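3.2 Lease Structure and Vacancy Duration in Secondary Office Markets

The analysis in this section draws on lease records for small and mid-sized commercial premises in three neighbouring centres: Tarkness, Atham and Chisholm. The combined file contains 1140 leases. Each record gives the floor area, the class of use, the commencement and expiry of the term, the form of rent review and, where the premises subsequently fell vacant, the number of months until a new lease commenced. Subleases and licences of less than one year were excluded, as were premises occupied by their registered owner.

Leases in the file are either gross, with outgoings included in the rent, or net, with the tenant paying its share of rates, insurance and common area maintenance as a separate item. Net leases predominate in Chisholm, where most of the stock was built in larger strata developments. Gross leases remain customary in the older main street buildings of Atham. Tarkness has a mixture of the two, and the form of lease there appears to follow the preference of the managing agent more closely than the age or size of the building. For this reason the managing agent was entered as a control in all of the models reported below.

Vacancy duration was measured from the day after expiry or surrender to the commencement of the following lease. Rent-free periods and fit-out periods falling after commencement were counted as occupied time. This treatment understates the economic cost of a vacancy to the owner, particularly where an incentive has been granted, but it has the advantage of relying on a point that is recorded consistently by every agency that contributed data.

Class of use presented a further difficulty. The registers maintained by agencies in the three centres employ 34 separate descriptions of use, several of which overlap. These were consolidated into retail, general office, medical and allied health, light industrial, and technical premises. The technical class covers laboratories, workshops attached to offices, and testing rooms. It is the smallest class in the file, and its tenants generally require reinforced flooring, additional power or separate ventilation.
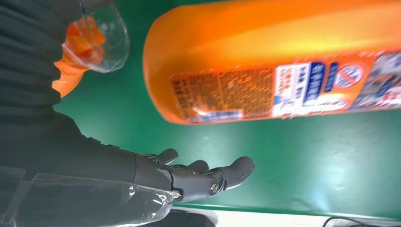 Figure 3. Dark grey robotic hand with the fingers partly extended.

Technical premises recorded the longest median vacancy, at 16 months. The result is consistent with the expectation that specialised improvements narrow the pool of incoming tenants. It should nevertheless be read with care. Owners of technical premises in Chisholm were more willing to hold out for a tenant able to use the existing improvements, and several declined offers from general office users during the period of study. The duration observed is therefore partly a matter of owner choice. In Atham, where make-good clauses were enforced more strictly and premises were ordinarily returned to open floor, the gap between technical and general office vacancy was considerably narrower.

The form of rent review had a smaller effect than earlier work on metropolitan markets would suggest. Leases with fixed annual increases were followed by vacancies of similar length to those reviewed against market. Leases containing a ratchet provision, under which rent could not fall on review, were associated with somewhat longer vacancies in Tarkness only. It was not possible to determine whether this reflected the provision itself or the higher passing rents at the end of such leases, as the two are closely correlated in the sample.

Options to renew were exercised more often where the notice period was short. Tenants required to give notice well in advance of expiry frequently allowed the option to lapse and then negotiated a new lease on similar terms. Agencies differ in whether they record such a lease as a renewal or as a fresh letting. All cases involving the same tenant and the same premises have been treated here as renewals, regardless of the label applied by the agency, and contribute no vacancy to the file.

A parallel set of records was sought for Idstead, but the agencies approached there do not retain surrender dates in a recoverable form. The Idstead material is accordingly confined to the discussion of asking rents in Section 4.

Filed under: Commercial Property > Leasing > Working Papers

Related papers
Make-Good Obligations and Reletting in Atham
Outgoings Recovery in Strata Office Buildings
Asking Rents and Achieved Rents in Idstead
Managing Agents and the Choice of Lease Form

Contact the publications office | Copyright and permissions | Back to top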